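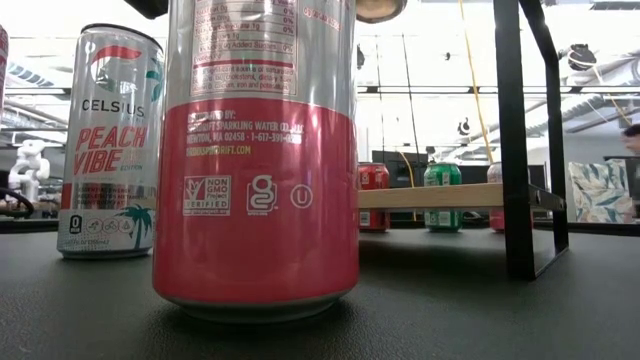
From: Kanini Waweru
To: Prarnstead neighbors list
Date: Jun 20, 2025
Subject: Re: Re: bottle and can drop-off at Kassa

Bujar Dimitrov wrote:
> Kassa will take cans and bottles at the side door starting next
> month. They say everything gets recycled and the street pays
> nothing. Eleni and I think we should sign up and drop the
> curbside bin. Any objections?

One, I'm afraid. Who is "they"? In March we were told the same thing about glass, and I still haven't seen a single slip showing where it went. I asked at the counter twice and got two different answers.

I don't doubt Kassa means well. But "pays nothing" usually has a second page. Is there a contract? For how long? If we give up the curbside bin, what does it cost to get it back? Last time the city wanted 20 dollars a household, and 11 of us paid it.

Also, the side door is up 4 steps. Ankica can't manage those with a full bag, and I don't see why she should have to ask one of us to carry it.

My suggestion — keep the bin through the fall, try the drop-off alongside it, and ask Kassa for the name of the hauler in writing. If the paper checks out I'll sign.

Dagim, do you still have the old letter from the city?

Kanini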